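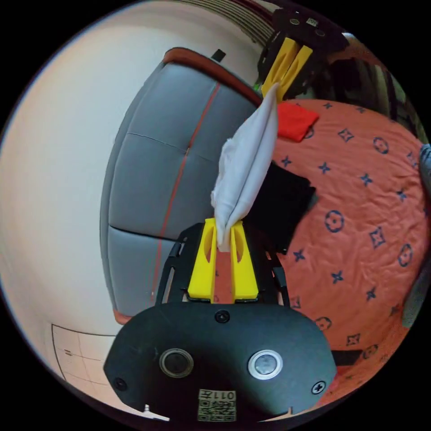 White cloth held at both ends, grey headboard behind.

1/25/18, bedroom set, Gircombe

Cloth folding again. Kept to the white one for the whole session so the notes can be compared with the Flallport ones. Amarachi Ibrahim asked for the starting state to be written down properly, so: cloth twisted lengthwise, one end gripped low, the other high. Pull out the twist first, then look for the corners. Going straight for a corner while it's still bunched wastes time.

Bed is made up with the orange patterned sheet. The grey headboard with the red trim stays where it is against the wall. White shows up well against both colours, so no reason to change the bedding before February.
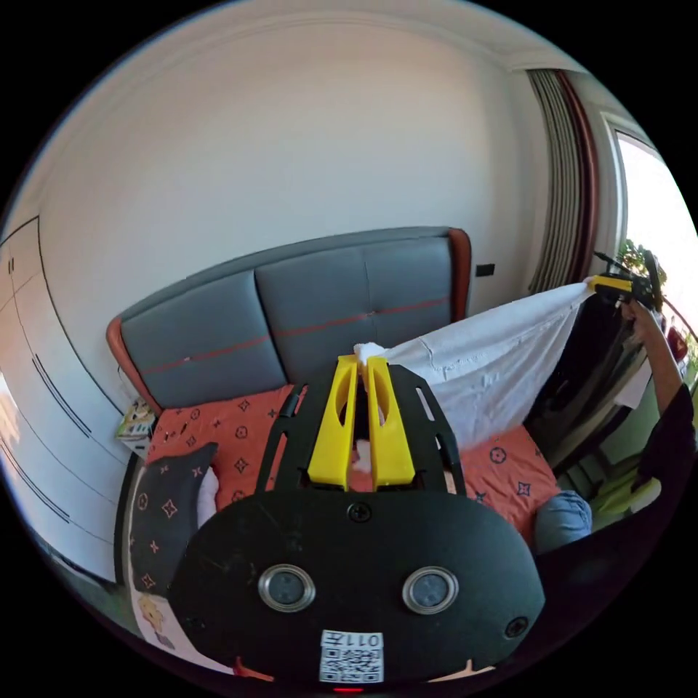 Cloth by two corners, orange sheet and pillows behind.

Corners are still the weak point. If too much fabric gets pinched, the corner balls up and the fold line comes out crooked. Aim for 2 cm at the tip, no more. Keep the far end a bit higher and the middle sags less.

Target for this cloth is 700 folds, in batches of 15, then on to the Cendden towels. Preda still owes us the laundry bags.

To do: iron the spare cloth, check the shelf for a second grey pillowcase, send Amarachi the batch sheet.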